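Clearing and Caring for a Shared Worktable
Project report, Practical Interiors module
Trernevham College
Submitted 19 January 2024

Why I picked a table

Everyone else on my course seemed to be doing lighting or storage, and I spent a good week pretending I was going to do storage as well. Then I noticed how much time I was losing every day to the big table in the Mishra room. You'd come in wanting to cut some card and first you'd have to move somebody's tape, two mugs and a pile of offcuts. So I asked if I could do the table instead, and my tutor said yes as long as I wrote it up properly. This is me writing it up properly!

My question was simple enough: if a shared table starts the day clear, does it stay clearer? I had a budget of 113 pounds and came in well under it, mostly by not buying the fancy trays I'd had my eye on.

What I did first

I began by taking everything off. It sounds like nothing, but it took me most of a morning, as half the stuff had no home to go back to. I put the homeless things in a crate by the door with a note on it, and whatever was still in there after a fortnight went to the scrap shelf. Then I wiped the top down with a barely damp cloth, going along the grain, and dried it straight after with an old tea towel. 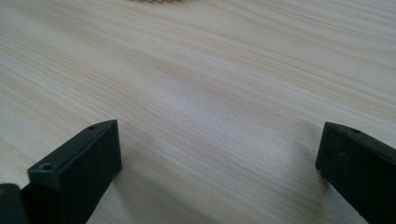 I'd planned to oil it too. I did a test patch with Famuvus oil on a spare board first and I'm very glad I did — it turned the wood much yellower than I wanted, and I like this sort of wood pale. In the end I left the surface alone and spent the money on felt pads and a pack of cork mats from Jundier. The mats are for mugs, glue pots and anything with a rough base. People used them more than I expected, apart from on Mondays, when they all seemed to migrate to the windowsill.

Keeping it up

The rule I settled on was that you clear your own patch before you leave, even if you're coming back after lunch. I wrote it on a card and stuck it to the wall. The first version of the card was far too long (I'd put in a bit about crumbs) and people just walked past it. The second one had 5 words on it: "Clear your patch before leaving." Much better.

I kept a diary for the whole project, and the notes came to 2235 words, a lot of them about glue. The main thing I learned from reading them back is that small bits are the problem. Big things get moved because they're in the way. Little things get left, then someone leaves another little thing next to them, and by Thursday you've got a heap.
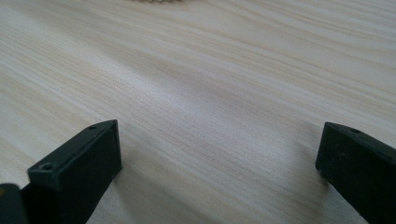 Figure 2. The pale tabletop, with the grain running in long curves.

What I'd change

I'd start the diary earlier, before I touched anything, so there was a proper "before" to compare with. I only had my memory for that part and my memory is generous to me. I'd also like to try a shallow tray for the small bits, and I've asked if I can carry on until April to see whether it helps. The mats need a wash already.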